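Garkholm – eine Sammlung handgeschriebener Küchenrezepte

Liesmich zur Datensammlung, Stand: Freitag, 29. August 2025

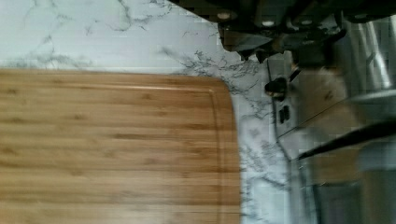
Was in der Sammlung steckt

Schön, dass ihr hergefunden habt! Garkholm enthält 211 abgetippte Rezepte aus alten Haushaltsheften, dazu 346 Randnotizen, die wir getrennt erfasst haben (oft sind die ja das Beste am ganzen Heft – »weniger Zucker, Tante war entsetzt« steht da zum Beispiel neben einem Pflaumenkuchen). Die Hefte kamen über den Lesekreis Vonside zu uns, manche in der Keksdose, manche mit Gummiband, und bei zweien fehlte der Umschlag.

Aufbau der Dateien

rezepte.csv – ein Rezept pro Zeile, mit Titel, Zutaten, Zubereitung und Heftnummer
notizen.csv – die Randnotizen, über die Rezeptnummer verknüpft
masse.txt – alte Maßangaben und was wir darunter verstehen

Alle Dateien sind in UTF-8 gespeichert, als Trennzeichen dient das Semikolon. Wer sie mit einer Tabellenkalkulation öffnet, sollte das beim Import bitte einstellen, sonst landet alles in einer einzigen Spalte, und das sieht dann wirklich traurig aus.

Zur Abschrift

Wir haben die Schreibweise der Hefte beibehalten, auch »Cacao« und »Citrone«. Unleserliche Stellen stehen in eckigen Klammern mit Fragezeichen. Die Sütterlinhefte wurden zweimal gelesen, und trotzdem bleiben 20 Wörter, bei denen wir uns nicht einig geworden sind – wer da Übung hat, ist herzlich willkommen!

Mengen haben wir nicht umgerechnet. Eine »Obertasse« ist eben von Haus zu Haus verschieden, und beim »Stich Butter« wollten wir gar nicht erst anfangen.

Was noch fehlt

Das Einmachheft ist erst zur Hälfte abgeschrieben und soll im November mit Version 2 nachkommen. Die Suchmaske Tarik kennt bisher nur Titel und Zutaten, nach Randnotizen lässt sich dort leider noch nicht suchen.

Nutzung

Kochen, weitergeben, umschreiben, alles gern. Bei Veröffentlichungen bitte »Sammlung Garkholm« als Quelle nennen. Fehler könnt ihr im Projektforum Ansah melden, am liebsten mit Rezeptnummer.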